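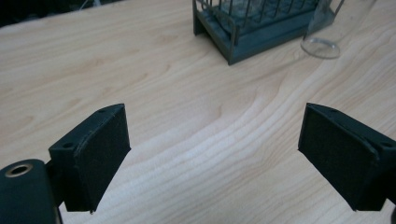 Gripper open on the bench, wire rack and glass at the back.

HAND-HELD GRIPPER CHECK, AFTER THE MARCH SLIP

Okay, so we all heard the clunk. The Jara lost hold of a 220 gram test block halfway through a lift and it landed very close to Rohani's hand (she's fine, the block has a dent!). I went through the whole tool with her afterward and these are my notes.

1. Finger pads. FAIL at the time. The left one had crept at the bottom corner, so it was gripping on maybe half its face. I stuck on a new pair from Zarkolent and they seem good so far.

2. Finger screws. PASS after tightening. One turned with my fingers, yikes. Please use the driver from the Wostach kit, the cheap one rounds the heads.

3. Jaws open fully. PASS. No rubbing, no grit noise.

4. Bench clear between the fingers. PASS, but keep glassware way back or put it on the shelf.

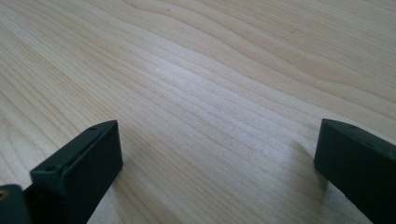
Zasside Handling Tools Group

5. Closing force. RETEST. I got 107 on the first pull and the sheet wants more than that, so I'm not signing it yet. Kurniawati Purba has the good gauge and I'll borrow it after lunch.

6. Cycle count. 700 since the last pad change, and the sheet says to swap at 700, so we were right at the limit when it let go. I'd love to bring that number down (Rohani Entili agrees, loudly).

7. Hands out of the drop area. FAIL, all of us, me included. Lift low, and if it slips, let it fall!

Tag stays on the tool until line 5 is done.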